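Flunodstead Basketball: progress report to the Trinero fund, January

Spending stands at 600 pounds, all of it on court hire. The under-16 squad has 23 registered players.

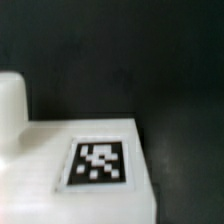 White block with a raised section at the left

Results: 4 league games played, 2 won. The away fixture at Skeller was put back when the hall heating failed.
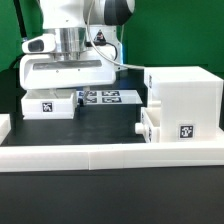 White arm and gripper over the tabletop

Coaching: the Sqalli shooting drills now run in both evening sessions. Free throws remain weak and will be tested again before the cup round.

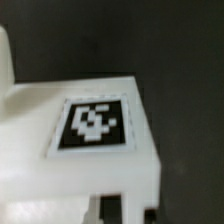
Square marker on top of a white block

Next period: replay the Skeller fixture, renew the court booking and submit receipts for match balls.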